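板の目地をまたぐロボット 共同工房Gruraで過ごした半年

うちの台所には、いまも六角レンチが箸立てに刺さっています。夫には何度も抜かれましたが、気づくとまた刺さっている。犯人はもちろん私です。

もともとロボットなんて作るつもりはなかったんですよ。家の裏の物置を片づけていたら、昔の電動車椅子から外したモーターが二つ出てきて、捨てるのももったいないし、と共同工房のGruraに持ち込んだのが始まりでした。ガレージを二つぶち抜いたような細長い場所で、奥に旋盤、手前に3Dプリンターが並んでいて、入口の横にはなぜか卓球台があります(卓球をしている人を見たことはありません。だいたい誰かの配線が広がっています)。

そこで最初に声をかけてくれたのがヤンカ・ブラベツ(Janka Brabec)さんでした。モーターを見るなり「これ、ギアが生きてるじゃない!」と言って、私より先に通電していました。火花は出ませんでしたが、モーターは作業台の上でひとりでに転がって床に落ちました。今でも片方のケースに、そのときのへこみが残っています。

目標は早いうちに決まりました。屋外の平らなところを、自分でまっすぐ走って、端まで行ったら止まる。それだけです。荷物も運ばないし、しゃべりもしません。名前はKim。韓国の苗字みたいだとよく言われますけど、祖母が飼っていた九官鳥の名前です。

車体の骨組みはアルミのフレーム材で、前側だけ白い樹脂のカバーをつけました。このカバーがまあ大変で! 左右が一対になった丸みのある形にしたくて、プリンターで出してはパテを盛り、削り、また白く塗る。片側を一つ出すのに9時間かかるんです。夜に仕掛けて朝に見に行くと、途中で反って剥がれていて、糸くずみたいな樹脂の山だけができている。あの朝の気持ちは、編み物で最初の段の間違いに最後の段で気づいたときとそっくりです。

結局、うまくいくまでに左右合わせて26個出しました。失敗したぶんは捨てずに取ってあって、いちばんましなものは鉢カバーになっています。

電子まわりはルア・ホー(Lụa Hồ)さんに頼りきりでした。ルアさんは普段、織物工場の機械の制御盤を直している人で、私のはんだ付けを見て「これは溶接ですね」と静かに言いました。厳しい。でもおかげで、束ねる、逃がす、引っ張られても抜けないようにする、という配線の基本はひと通り覚えました。電源のコネクターだけは、私が二度続けて逆に挿したので、ルアさんが逆には挿さらない形のものに全部つけ替えてくれました。

ソフトのほうは、カメラの映像から進めそうな地面を見つけて、その真ん中を目指すというものです。工房の仲間が書いたZirknessという小さなプログラムを下敷きにして、私が少しずつ手を入れました。室内では、床に貼った養生テープの間をちゃんと走ったんですよ。調子に乗って動画まで撮って、親戚に送りました。

外に出たら、まるで別の話でした。

まず明るさ。雲が動くだけで地面の色が変わって見えて、そのたびにKimがためらうんです。ちょっと進んで、止まって、また進む。散歩を嫌がる犬みたいで、最初は笑っていたんですが、53回目の試走あたりでは誰も笑わなくなりました。

次が目地です。広い舗装には必ず継ぎ目があって、人間は気にもしませんけど、Kimはこれを全部「線」だと思う。線があれば、そこが道の端かもしれない。だから端ではないところで端だと思いこんで、ぐいっと曲がってしまう。しかも遠近のせいで、同じ碁盤の目なのに、右の線は右下へ流れ、左には手前に向かって寄ってくる線があるでしょう。これを見て、Kimが自分は細い通路にいると勘違いするのも、まあ無理はないかな、と映像を見ながら思いました。

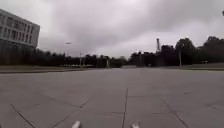 最終更新:10月

試走の場所としては、かなりぜいたくな広さです。下にちょこんと出ている白い丸いものが二つ、あれが例のカバーの先っぽ。九官鳥の名前をもらったのに、こうして見るとウサギの足みたいで、私はけっこう気に入っています。

その二つの間を通って、中央の目地が手前まで来ていますよね。よく見ると、右の先っぽのほうに少し寄っているんです。私は最初、この目地を目印にしてまっすぐ走らせればいいじゃない、と思いました。だってこんなにわかりやすい線があるんだから! ところがルアさんは首を振りました。線のない場所に行ったらどうするんですか、と。ごもっともです。

そこで考え方を変えて、目地は見えても無視する、代わりに草との境目の縁石を見る、ということにしました。縁石の向こうは草と木で、色も暗さも舗装とははっきり違います。これなら空がどんより曇っていても間違えにくい。遠くの縁石は映像では本当に細い帯でしかないので、近づくまでは「たぶんあの辺」くらいの気持ちで進み、近づいたらちゃんと測る、という二段構えにしています。

もう一つ、悩まされたのが地平線です。カメラのレンズが広角なので、地面の端がゆるく弓なりになって、左のほうが持ち上がって写ります。左の建物の屋根なんて、坂道みたいでしょう? 人間は「ああ、レンズのせいね」で済みますが、Kimはそうはいきません。歪みを直すために、市松模様の紙を板に貼って、いろんな角度から撮っては計算するという地味な作業をしました。19枚撮って、そのうち使えたのは半分以下。紙がたわんでいたんです。ヤンカさんが黙ってガラス板を持ってきてくれて、それに貼り直したら、あっさり片がつきました。

費用のことも聞かれるので書いておくと、いちばん高かったのはバッテリーです。二番目がカメラ、三番目がたぶんコーヒー。モーターは物置から出てきたものですし、フレーム材は工房の端材箱をあさりました。工具を全部自分で買っていたら、とても続かなかったと思います。

もし家で似たものを作ってみたいなら、停止ボタンだけは先につけてください。私は後回しにして、室内で暴走したKimを卓球台の下まで追いかけるはめになりました。いまは車体の後ろに手のひらくらいの赤いボタンがあって、押すとモーターの電源がすとんと落ちます。無線で止める仕組みも入れましたが、あわてたときに手が伸びるのは、やっぱりこっちです。

次の計画は、少し坂のあるところを走らせることです。工房から自転車で行けるClotcombeの遊歩道がちょうどよさそうなのですが、途中に砂利の区間があって、いまの小さな前輪では埋まりそうな気がしています。ヤンカさんは車輪を大きくしろと言い、ルアさんは重心が上がるからだめだと言い、二人の意見が割れたまま、私は今夜もカバーの三代目を印刷中です。車輪を大きくすると、いまの白いカバーにぶつかるんですよ。プリンターの残り時間は、あと4時間と出ています。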